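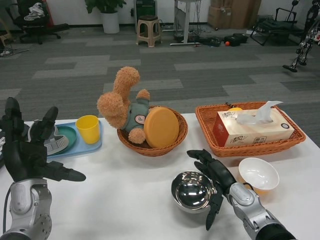

About the Manipulation Club

The Manipulation Club is a student group at Vovmont Technical School. Members program a two-armed robot to pick up, move and put down common household items. The club was set up as a project course and became a year-round club with its own bench, server account and entry in the Skekach Tabletop Challenge.

Membership is open to students from the second year on. No robotics background is required, but new members complete the safety module and the basic Python module before they run the arms. Current enrollment is 31.

What we work on

The main project is called Jistix. It is a software stack that takes camera input, plans a grasp and sends joint commands to both arms and hands. Students write and maintain all of it except the motor drivers. Work is divided among three groups:

Perception — locating objects on the table and estimating how they are turned.
Control — arm paths, finger closing and limits on grip force.
Data — recording, checking and labeling trials.

The standard table layout uses baskets, a tray, dishes and soft items. Rigid and soft objects are mixed on purpose. A steel bowl reflects its surroundings and gives poor depth readings, while a plush toy changes shape when gripped. Both cases are part of the Skekach rules, and both account for a large share of our failed trials.

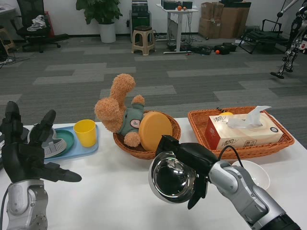 Table layout with steel bowl, baskets and tray.

Each trial is logged with the software version, the operator's initials and a result code. The log now holds more than 1000 trials. A trial that is stopped by the operator is kept in the log and coded as a stop. Results are reviewed every two weeks, and changes to the grasp planner are merged only after that review.

Competition

Skekach teams are given 7 tasks and a fixed time for each. Points are lost for dropped objects and for any contact with the table edge. In our last entry the team scored 1159 points, with most of the losses in the bowl task. The next round is in January.

Staff and student leads

Rhona Farquharson, faculty advisor. Teaches control systems and approves all hardware changes.
Taras Demchenko, lab engineer. Responsible for the arms, wiring and emergency stop checks.
Zuzanna Kwiatkowski, student lead, perception.
Eilidh Rennie, student lead, control.
Nidia Muñoz, student lead, data.

Joining

Applications are taken at the start of each term through the student portal. Applicants list one group as a first choice and one as a second. Expect four hours a week, plus extra bench time in the month before a competition. Bench slots are booked on the shared calendar, and two members must be present whenever the arms are powered.

Page last updated 28/09/2021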